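Written Down Before It Moves: An Interview on House Rules for Two-Arm Benches

7/26/25

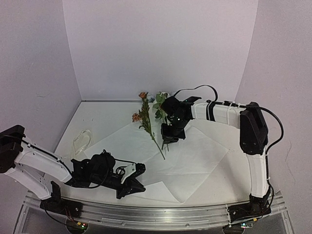 Begoña Ibarra begins with the document itself, a stapled set of pages that she calls the bench standard. It governs how operators at the Dridberg workshop set up, run and close out tasks on small two-arm tables. The current edition is the fourth. The first, she says, was one page long and consisted mainly of prohibitions.

"It told people not to reach in and not to leave the arms powered. It didn't say what 'powered' meant. One operator took it to mean the controller was on. Another took it to mean the joints were holding torque. Both of them were following the rule as they read it."

Ibarra has been responsible for the standard since March of last year. She shares the editing with Vratislav Pešek, who looks after the mechanical and electrical side, and the two of them sat for this interview together. The subject was how a written rule for a small workspace is arrived at, and what makes one worth keeping.

The standard now defines three power states. In the first, supply to the arms is cut at the switch. In the second, supply is present but the joints are free and can be moved by hand. In the third, the joints are held. Every instruction in the document names the state in which it applies. Materials are placed on the table only in the first or second state. Adjustments to the grippers are made only in the first.

Pešek considers the second state the one that needs the most care. "A free arm is still a weight on the end of a lever. If someone cuts holding torque with the forearm raised, it comes down. So the sequence is park, then release, then cut. We write it in that order and we test people on it in that order."

Parking has its own section. Each arm must be brought to a rest pose in which the forearm is supported or is low enough that its drop is negligible. The standard does not give one pose for all tables, because the mounting positions differ. It requires that a pose be chosen, recorded on the table card and checked whenever a base is removed and refitted.

Asked whether small arms justify this amount of procedure, Ibarra answered that the size of the arm affects the severity of an injury and has little bearing on how often people get careless.

"The light ones invite it. You would not put your hand near a large industrial arm, you would not even get through the gate. With a table at waist height, people lean in to straighten something. Most of the time they get away with it. I would like the rule to cover the other times."

The reach-in rule is the shortest in the document. No hand crosses the front rail while either arm is in the held state. There are no exceptions for small corrections, and the supervisor is bound by it as well. If an object has to be moved, the operator parks both arms, even if only one is near the object. An earlier edition allowed one arm to remain held. That allowance was withdrawn at the request of Haf Skyrme, who trains new operators and found that they could not reliably say which arm had been released.

"I asked them to point," Skyrme said by telephone. "They pointed at the wrong one often enough that I stopped asking and wrote to Begoña."

A large part of the standard concerns materials. Rigid objects such as blocks and cups need only a few lines. Soft, thin and flexible objects take up several pages. Flower wrapping is treated at length, as it brings together a sheet that creases, stems that roll, and ribbon.

Ribbon is the item Pešek raised first. "Anything long and flexible can get into a joint or around a cable. With ribbon you have a coil that looks tidy and then opens when it is touched. The rule is that it stays coiled and to one side until the step that needs it."

The same section sets a limit on length. Ribbon, string and tape are precut to no more than 30 inches before they are brought to the table. A full reel is never placed within reach of the arms. The figure was chosen by trial at the Filldale site, where operators tried successively shorter pieces until a loop could be tied with enough left over to grip, and it has not been revised.

Paper is handled differently. The standard calls for a single sheet at a time, laid flat, with any second sheet kept clear of the gripper path. Creases are permitted. Ibarra noted that an early draft required a fresh, flat sheet for each run and that she removed the clause.

"Somebody wrapping flowers in a shop does not iron the paper. If the standard requires conditions that never occur in ordinary work, the results are only good for the standard. So a creased sheet is acceptable. A torn one is replaced, and the tear is logged."

Artificial stems are specified for all flower tasks. Fresh stems carry water, shed leaves and leave sap on gripper fingers. Artificial ones usually have a wire core, and the standard requires that the cut ends be inspected for exposed wire before use. Stems with exposed wire are discarded. Pešek described this as an electrical rule that happens to be found in the materials section. Circuit boards on many of these tables are mounted low at the front, and a loose length of wire can reach them.

"I would prefer a cover on every board," he said. "Some tables have them and some don't. Where there isn't one, the card says so, and the front of the table gets checked at the end of each session with a flashlight."

Cables have the longest checklist. Before a session, the operator moves each arm by hand through its full working range, in the second power state, and watches every cable as it goes. A cable may bow out from a joint. It may not go tight at any point in the range, and it may not pass between two surfaces that close on each other. Ties are placed on the links and never across a joint. A missing tie is replaced before the session begins.

The range check was once done weekly. Hafþór Skov, who maintains the tables at Filldale, kept a record of cable faults over one season and reported 69 of them. He sorted them by when they were noticed, and most had been found during a run, when the arm either stopped or lost its gripper. Moving the check to the start of every session was his proposal.

"He didn't argue for it," Ibarra said. "He sent the list and the sentence he wanted changed. I wish more requests came in that way."

The interview turned next to coordination between the arms. The two share one workspace and can collide. The control software supplied with the tables, a package called Sorkine, includes a collision limit, which the standard requires to be on. Ibarra is careful about how much weight she puts on it. The limit knows where the arms are. It has no knowledge of the paper, the stems or anything else that has been put down, and the standard says so in the same paragraph.

For this reason each task is written with a lead arm and a support arm. The lead arm handles the object. The support arm holds, steadies or waits. The roles may change during a task, but the change must be a named step in the task sheet, and the arm giving up the lead has to be stationary when it happens. Pešek said that this rule met with the most resistance. Experienced operators found it slow.

"It is slow," he said. "A wrap that took somebody 30 seconds might take 40 with named handovers. We looked at whether that was acceptable and decided that it was. After some practice the difference gets smaller, though I don't have a measurement for that and I won't give you one."

Speed limits are set by task and not by table. For anything involving thin sheet material the limit is lower, on the grounds that a fast pass above the sheet can shift it. Gripping force is treated in a similar manner. The operator starts from the lowest setting that will lift the object, and raises it in steps. The final value is entered on the task sheet so that the next operator can begin from there.

Logging was the one topic on which the two editors disagreed in front of me. Ibarra wants every interruption recorded, with its cause. Pešek believes that operators who must fill in a form after each stop will stop less often than they should. The current text is a compromise. A stop made for safety requires only a tick and a time. A stop caused by a fault requires a written line. The archive holds 900 completed sheets, and Pešek pointed out that the ticks are far more numerous than the lines.

"Which tells you people are stopping," he said.

"Or that they tick because it is shorter," said Ibarra.

They have agreed to look at the matter again when the fifth edition is prepared. Also planned for that edition is a review by Nerys Gwilliam of Maddocks, the firm that audits the workshop's procedures. Gwilliam has already returned comments on the present text. Her principal objection is to the word "should," which she found in places where the editors had meant "must." Ibarra has gone through the document and sorted the cases. Where a requirement cannot be checked by a second person, it has been moved to an appendix of advice.

I asked what she would tell another workshop that was starting from nothing. She suggested beginning with the shutdown procedure.

"Write that one first and have someone unfamiliar with the table follow it while you keep quiet. You will find the missing words very quickly. Then write the startup. Leave the task sheets until last, they will change every month whatever you do."

Pešek added a point on table cards. Each card lists the power switch location, the rest poses, the uncovered boards and the date of the last change to the hardware. It is kept at the table and not on a shared drive. When a base or a gripper is replaced, the old card is crossed through and retained behind the new one. Fourth edition tables must all have their cards in place before the next audit, and at the time of our conversation two at Filldale were still waiting for theirs.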